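Kitchen bench tips: choosing a gripper

Try grippers in simulation first. A dropped tomato costs nothing there and the floor stays clean.

Run a slim gripper and a many-fingered one in the same kitchen. We gave the Samov and the Pumden 20 goes each at soft veg. The Pumden holds on to awkward shapes, but its fingers hide whatever they've got, so add a second camera view before you blame the controller.
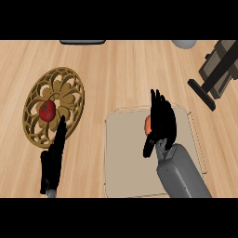
Page last changed: 2024-10-02

With a tomato on a trivet, bring slim fingertips in low over the rim and go slowly. An openwork pattern is lovely to look at and a nuisance to depth cameras.

Keep the chopping board clear of levers and handles. An elbow will find them.

Change one thing per run. Swapping gripper and controller together cost us most of July.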